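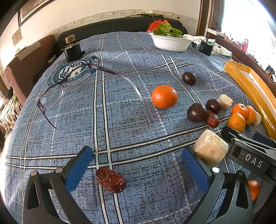

Skastura Workshop – Mixed Produce, bench notes

Thursday, May 19, 2022

Subject: keeping whole citrus, plums, dried jujubes and peeled pieces in one open tray. Continues the entry on separate bowls, which is closed apart from the weights.

Stock. Mandarins and tangerines from the same shop as before, mixed sizes, taken as they came. Plums dark purple, firm at the shoulder. Jujubes from the opened Turcotte bag, resealed with a clip since the last entry. Peeled pieces cut by hand and left uneven. I had meant to square them all up to one size but the waste was too high, so the cut faces vary and any comparison between pieces is by eye only.

Surface. Everything was on the blue plaid. It is a bad ground for reading the plums, as the skin is dark and the cloth has enough pattern in it to hide a soft patch. Orange against blue is no trouble. The jujubes are easy to find too, but the wrinkles make it hard to tell an old crease from a new split, and I would want each one turned over under the lamp before calling it sound. The glasses and the patch with the shield on it share the cloth with the fruit and should have their own place. I have moved my own spectacles into the drawer for the rest of the week and ask others to do the same.

Tray. Shallow, rectangular, white base, raised rim covered in yellow-orange tape. The white base is a clear improvement for spotting juice and crumbs. The tape is less good. It is close enough to the citrus in colour that a mandarin resting near the rim does not stand out, and the tape edge will hold sugar if it lifts. Check the corners each time the tray is wiped. If it has to be redone, use the grey roll from Skulletti and keep the joins on the outside.

Weights, on the Ullen balance, after taring with the paper liner:
Largest citrus, 181 g
Smallest mandarin, 80 g
Jujubes not weighed singly, the reading drifts too much at that end
Peeled pieces weighed as one lot, figure is on the loose sheet and needs copying in

Placing. No fixed grid. Earlier we set each kind in its own row and it told us very little, as in a house fruit bowl the kinds touch. So contact between kinds is allowed here, and I would like it noted when it happens: citrus against plum, plum against a cut face, and so on. A cut face against a plum is the one I care about. Any colour on the pale surface afterwards could be skin bloom or could be browning, and the two need telling apart with a damp white cloth before anyone writes 'browned'.

Marks already there at the start should go in the book. Brown blemishes on citrus peel are to be listed as present at intake. Same for small brown spots on the peeled pieces, which are likely to come from the knife work and have nothing to do with storage. I did not do this last time and lost an afternoon over a spot that had been there all along.
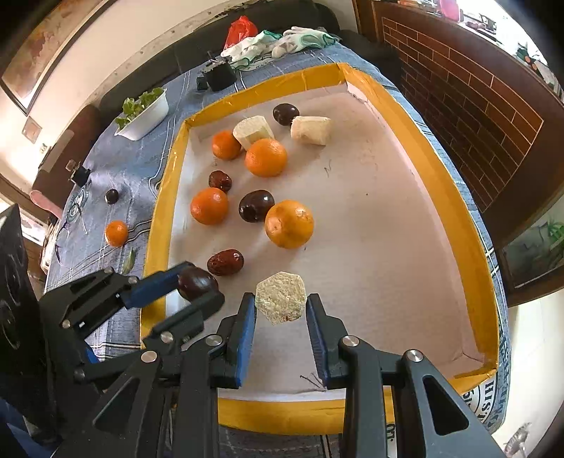
Nathalie Carrier read the above at the bench and asked why the jujubes are in the same tray at all, given that they are dried and everything else is holding its water. Her view is that they will take up moisture from the cut pieces, soften, and then stick to whatever is next to them, and that a separate dish would give the same information with less cleaning. She would also cover the cut pieces.

Noted. I agree on the moisture. I don't agree on the separate dish yet, as the uptake is part of what I want to see, but the jujubes can be kept clear of the cut faces for the first 2 days and allowed to touch after that. Covering the pieces would make it a different test – possibly the next one, in July, when the plums are cheaper.

Ita Cullinane has the loose sheet.

To do
Copy peeled lot weight into this entry
Turn all plums once a day, look at the underside, press lightly at the stem end only
Remove anything that weeps, wipe the base with plain water, no detergent
Plain pale cloth for the table, the plaid to go back in the linen cupboard
Order liner paper, 3 packs
Write kind and position of any fruit removed, with the neighbour it was touching

Room temperature was not logged this morning, the battery in the wall unit is flat. Replacement in the top tray of the stationery cupboard, to be fitted before the next reading.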